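Speaker notes: Running a game server people want to come back to
Comfort Boateng

Slide 1, title

Hi everyone, I'm Comfort, and I help run Faltwood, a community server for a co-op survival game called Stolgate. We have 2459 registered members and on a good evening in January we had 70 of them online at once, which for us is a huge party. I love this subject, so if I start talking too fast, wave at me.

(Wait for the stragglers. Check the clicker.)

Slide 2, why I'm up here

I took over moderation when the last admin moved on to other games. I got a password, a list of banned names and a text file called rules_final_2. The rules file had one line in it: "don't be a jerk." I still like that line! But when two players both think the other one is the jerk, you need a bit more to go on.

Tell the bridge story. Two groups had been building toward each other from opposite banks for weeks, and one night somebody took out the middle span. By breakfast there were 926 messages in general chat. I read every one of them with my cereal. Most came from eleven people. Everyone else had logged off, and a good number stayed away for a month.

Pause there. It's the part I want them to remember.

Slide 3, the quiet players

Moderators look at whoever is loudest, because that's where the reports come from. Ask the room: who here has left a server without telling anyone why? (Hands. It's usually most of them.)

After the bridge night I wrote to people who had gone silent and asked what would bring them back. I expected long complaints about griefing. What I got was smaller. Somebody wanted a place to ask beginner questions and not get a meme in reply. Somebody wanted voice chat where you could listen with your mic off and not be teased for it. One woman had been playing muted for a year because every time she spoke, the whole conversation turned to her voice. She's now our best raid caller, and if you've ever been in a raid with a truly great caller you know what a joy that is.

Slide 4, rules we kept

Read these out, don't just point.

Talk about the play, not the player. "You missed the heal" is fine.
No guessing at anybody's age, gender or where they live.
If someone says stop, the joke is over.
Losing is allowed to be annoying for five minutes. After that, take a walk.

The five minute one gets a laugh and it's also the rule members quote most. We borrowed it from Hauksdóttir, the clan that beats us in every tournament and is so pleasant about it that you end up thanking them.

Slide 5, what a mod does on a normal night

Go through last night's log. Keep it light.

7:40, new player can't find the spawn town. Lilia, our greeter bot, posts the map. New player says thank you to the bot. I melt a little.
8:15, argument about loot. Moved to a side channel, settled with a dice roll.
9:05, slur in chat. Message removed, player out for the weekend, short note telling them which rule and how to appeal.
9:06, everybody goes back to fishing.

Point out the gap between the last two. One minute! When a bad message is handled fast and without a speech, the evening carries on. When I used to write long public warnings, the warning became the evening's entertainment.
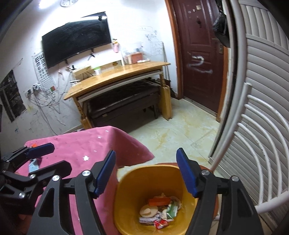 Should a first offense always mean a ban?

It depends on what was said and who it was aimed at. On Faltwood, slurs and threats get a timeout at once, and anything milder gets a private message first.

(If there's a follow-up on appeals, jump ahead to slide 7 and come back.)

Slide 6, private messages

Show the template. It's three sentences: what you wrote, which rule it falls under, what happens if it comes up again. No sarcasm. I write it as if the person is seventeen and having an awful day, since quite often that's true, and grown adults don't seem to mind being spoken to kindly either.

Mention that I've sent hundreds of these and the most common answer is "oh, sorry." That still makes me happy every time.

Slide 7, appeals

A different mod reads the appeal from the one who gave the timeout. Answers go out within two days. We've overturned a few of mine, and I was wrong on every one. In the worst case I had timed out a player for quoting an insult he was reporting. I apologized in the same channel where it happened.

Slide 8, things I'd love you to try

Put a name on the beginner channel that sounds fun. Ours went from "help" to "campfire" and the questions doubled.
Thank people in public for good sportsmanship, by name, on the night.
Let someone else lead the raid. Let someone terrible lead the raid. It's hilarious and they'll love you forever.
Cap your mod shifts. Mine are two hours and then I get to play.

Slide 9, the bridge

Show the new screenshot. The two groups rebuilt it together, 600 blocks long, with a tavern in the middle. The player who broke the first one asked to lay the last stone, and they let him.

Leave it up during questions. Server address is on the handout, and the campfire channel is open to guests tonight.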